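Dultero Service Reminders: Set-Up Guide
Section 4. Bringing in your customer list and sending your first reminders

Welcome back. If you have worked through Section 3, your shop has its name, its phone number and its opening hours in Dultero, and at least one person can sign in as a manager. Now we get to the part most service departments bought the program for, which is getting a friendly note out to customers when their car is due for an oil change, a tire rotation or a state inspection. Pour yourself a coffee and set aside a quiet stretch of the morning. The steps are easy enough, but they go better when the service phone isn't ringing in your other ear.

Before you start

You will need:

Your customer list, saved out of your old system as a spreadsheet file. If you are coming from Trolanitz, look under Reports, then Customers, then Save As. Other systems put it somewhere similar, and their help desk will know where.
The manager sign-in for Dultero. An advisor sign-in can look at the list but can't bring one in.
The reply address you want customers to write back to. Please make it one that a real person opens every working day.

Note: Keep the original spreadsheet exactly as it came out of your old system and do your tidying on a copy. We have had some long phone calls with people who did it the other way around, lovely people all of them, and we would like to save you the same afternoon.

4.1 Tidying the spreadsheet

1. Open your copy and look along the top row. Dultero wants a heading over every column, and it doesn't much mind what the headings say (Cell, Mobile and Phone 1 are all fine), so long as no two are the same.

2. Delete the columns you won't be using. Old systems are fond of adding codes for things like ledger groups and print queues, and they only get in your way later.

3. Check the column for last visit date. Every date in it should be written the same way. If half of them have the month first and the other half have the day first, fix that now. Dultero reads month first unless you tell it otherwise under Settings, Region.

4. Look for customers who have more than one car. Each car should have its own line, with the customer's name and email repeated on it. It looks untidy, we know, but the program will gather those lines under one customer when it reads them.

5. Save and close the file. Dultero can't read a spreadsheet that is still open in another window, and the message it gives you when this happens ("Source unavailable") is not as helpful as it could be.

Caution: Anybody who has asked you not to email or text them must be marked before you bring the list in. Put the word No in a column headed Contact OK, next to each of those customers. The program treats an empty box as Yes.

4.2 Bringing the list in

1. Sign in as manager and choose Customers from the menu on the left.

2. Choose Bring In a List, find your file and press Continue.

3. Match the columns. Your own headings run down one side, and Dultero's run down the other with a little menu beside each. It will guess most of them for you. Take a good slow look at First Name and Last Name anyway, which it does sometimes swap, and a reminder that begins "Dear Abeysekara" reads a bit stern.

4. Press Check. This doesn't bring anything in yet. It reads the file from top to bottom and shows you a list of the lines it is worried about.

5. Go through the worried lines. Most will be missing an email address, or have a comma where the dot should be. You can fix them right there on the screen, or press Skip and come back to them another day.

6. When you are happy, press Bring In. A bar creeps across the top of the page. You can carry on with other work while it does, but leave that window open.

Moushumi Abeysekara, who ran the service desk at Zhuravel Motors when they moved over one November, brought in 1,504 customers this way and still keeps her list of skipped lines taped inside a cupboard door. She works through it when the weather is bad and the drive is slow. We think that is a fine way to do it. You don't have to get every last customer right on the first day.

Note: If you bring in the same file twice by accident, don't delete anything by hand. Go to Customers, Past Lists, and press Undo next to the second one.
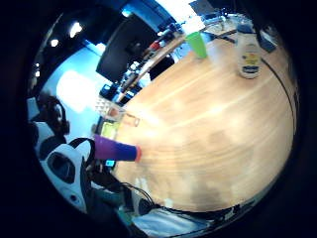
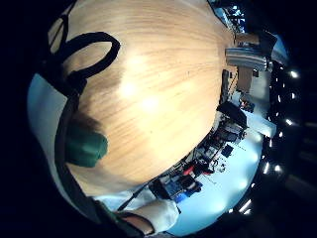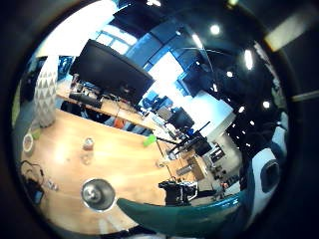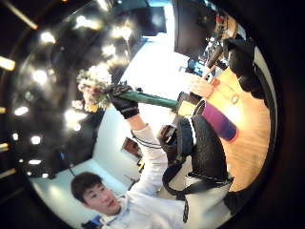 4.3 Writing your reminder

Dultero comes with a few reminders already written. They are perfectly polite and you are welcome to use them as they are, but your customers know you, and they will be able to tell if the note came from your desk or from ours. A few minutes spent here are well spent.

1. Choose Messages, then Reminders, then Oil Change.

2. Press Make a Copy and give the copy a name you will recognize. Your shop name and the word "oil" will do nicely.

3. Write your subject line. Put the car in it if you can. To do that, press Add Detail and pick Vehicle, and the program will fill in each customer's own make and model when the note goes out.

4. Write the note itself. Keep it short enough to read on a phone without scrolling. Say what is due, say how to book, and give the name of the person who will answer.

5. Under Reply Address, type the address you chose before you started. Never leave it set to the no-reply address. People do write back to these notes - with questions about a squeak, or to say they sold the car in the spring - and those replies are worth having.

6. Press Send Me a Test. Open the test on your computer and then again on your phone. Press the booking button in both.

If you get stuck for words, this is the note Zhuravel Motors uses, passed along with their blessing:

"Hi [First Name], your [Vehicle] is coming up on its next oil change. We have openings most mornings, and there's coffee while you wait. Press the button to pick a time, or just write back to this email and I'll find one for you. Janaka Jayawardena, Service Desk"

Note: The square brackets show where the details go. Please use the Add Detail button to put them in. If you type the brackets yourself, your customers will see the brackets.

4.4 Sending the first batch

It is tempting, once the list is in and the note is written, to send it to everyone at once. Please don't. A shop that normally books its day by phone can be swamped by lunchtime, and mail companies get suspicious of an address that goes from silence to a flood.

1. Choose Messages, Send, and pick your reminder.

2. Under Who Gets It, choose Due Now. This gathers the customers whose last visit is older than the service interval you set in Section 3.

3. Under How Many, type 50. You can raise this later on, once you have seen how many bookings a batch brings in.

4. Pick a day and a time. Thursday morning works well for many shops, as it leaves Friday for catching up on replies before the weekend.

5. Read the summary page all the way to the bottom, then press Schedule.

6. Let the advisors know it is going out. It sounds like a small thing, but a customer who calls and says "I got your email" deserves to hear something better than "What email?"

Caution: After you press Schedule you can still cancel, right up to the minute the batch goes out. Once it has gone, it can't be called back.

4.5 Looking at what came back

Leave the batch alone for two days. Then choose Messages, Sent, and open it.

Delivered means the customer's mail company accepted the note. Returned means the address is wrong or closed, and you can ask for a new one the next time that customer comes in. Booked counts only the people who pressed the button. Anyone who phoned won't show up there, so have your advisors tick the From Reminder box when they write up the appointment.

If you use Pivon for your appointment calendar, bookings made with the button will land there by themselves once the two programs are connected. Section 5 covers how to do it. Until then, the bookings arrive by email at your reply address, and someone will need to copy them over by hand each morning before the first car pulls in.

If something goes wrong

The test email never came. Look in your junk folder first. If it isn't there, check the spelling of your own address under Settings, My Account.

The Due Now group is empty. The last visit dates didn't come across. Go back to 4.2, step 3, and make sure that column was matched to Last Visit and not to Date Added.

A customer got the note for a car they no longer own. Open the customer, choose the car and press Retire. Their history stays in the file and the reminders stop. A quick note back to say sorry, and to ask what they are driving these days, is a nice touch too.

The Schedule button is gray. You are signed in as an advisor. Sign out and come back in as manager.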